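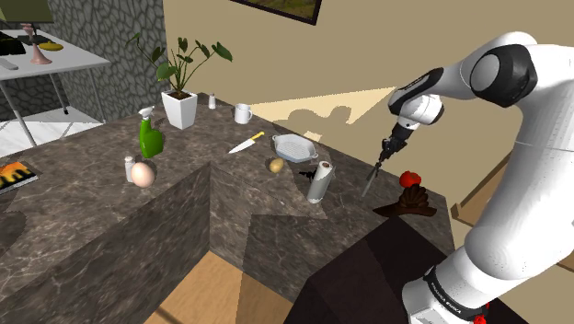

Kitchen Notes – No. 30, p. 208

**Stone counters: routine care**

Wipe spills of lemon, vinegar or wine at once. Acid dulls polished marble within minutes, and no cleaner restores the shine. For daily washing, use 500 ml of warm water with 5 drops of dish soap, then rinse and dry with a soft cloth.

To test the seal, leave a spoonful of water on the stone for 30 minutes. A dark patch means it needs sealing. Apply sealer thinly, one section at a time, and buff before it dries.

Houseplants need a saucer – trapped moisture leaves a ring. Oil stains: cover with baking soda paste overnight.

R. Darwish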